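A Sunday at the Lusham open workshop

I had been meaning to visit the Lusham build group ever since my neighbor brought back one of their flyers, and on Sun 10 November I finally got on the bus and went. The ride takes 40 minutes if the bridge is clear, and it was clear, so I arrived early and got the first cup of coffee out of the urn.

The group meets in the old Nkosi print shop, which still smells a little of ink, and on open days a few members also let visitors into their homes to see what they are working on. Nobuhle Gumede had signed up for that, and her place was the one I wanted to see most. She lives two streets over, up a steep set of stairs, and she talked the whole way about hinges.

Her project is called Kamo, a pair of hand-held grippers that she uses to work out how a two-armed helper for the house ought to pick things up. She started with the linkages and went through over 700 small printed parts before she was happy with them, and she keeps the rejects in a paint bucket, which I was allowed to dig through!
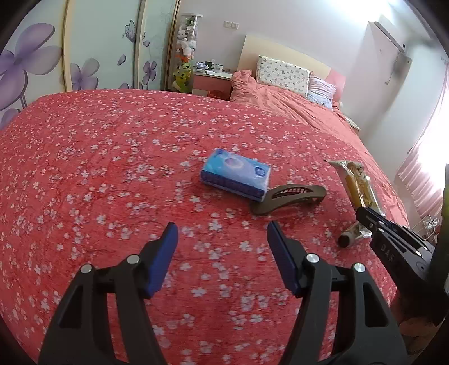

Kamo has taken over the bedroom, and I can't say I blame her, with all that light coming in by the pink curtain. She does her practice runs on a red flowered cloth and likes to use ordinary things on it. A soft pack of tissues and an olive-brown hair clip were out for the afternoon, and I learned more from those two than I expected to. The tissues give when you squeeze, she told me, so you have to stop sooner than your hand wants to. The clip is the harder one, all curves and teeth. The flat blue pads at the tips are her third try — the first ones were too slick, and the second kept peeling off.

I got a turn too, on a spare pair, and dropped everything twice. My wrists were tired after 3 minutes.

Back at the print shop there was soup, and a long talk about motors with a man who orders his from Skumotov and waits weeks for them. The next open day is in December, same building, side door. Bring a mug if you have one, as they ran out of cups by noon.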